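Kaj Þorgeirsson
August 25, 2024

Changed the sheets today. A thread, because I need to talk to someone and the dog has left the room.

1/ I own four sets of sheets. Three of them are "the good ones". The fourth is off-white and predates my marriage. Guess which one is on the bed.

2/ It was sold to me as ivory, from a department store in Landley that has since become a gym. I don't blame the sheet for that but the timing was suspicious.

3/ My mother ironed sheets. Fitted ones too, with the elastic. I have inherited her nose and her cheekbones and none of that.

4/ So the plan for the arvo was simple. Sheet on, sheet smooth, fold the washing on top of it, put the washing away like a grown man with a mortgage.

5/ Step one went fine. Step two I would describe as a matter of opinion. Step three is a blue thing.
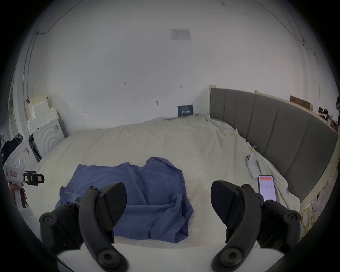 Step three, in progress. Colour: blue. Neatness: pending.

6/ My sister has already messaged to say "iron your sheet". She lives 2,845 km away and can still see a crease.

7/ For the record I know how folding works. Lay it flat, sides in, bottom up, done. It's the "lay it flat" part that has never once gone my way. You flatten one corner and another one gets up to see what you're doing.

8/ I watched a video on this back in June. The woman folded a whole basket in 16 minutes, smiling. By then I'd found the matching half of one pair of socks and had a little sit down.

9/ A colleague at Wodby swears by rolling. Everything rolled, standing up in the drawer like spring rolls. I tried it for a fortnight. You open the drawer and it all slowly breathes out at you.

10/ Someone's asked about the grey headboard. It was second-hand, 200 bucks, and the bloke selling it said it would fit in a hatchback. It fits in a hatchback if you don't.

11/ Also yes, there's a phone on the bed. There is always a phone on the bed. I've slept on mine so often it should be paying board.

12/ Still to go: one doona cover, which I'll be getting inside of personally, as is traditional. If I'm not out by tea, send the dog.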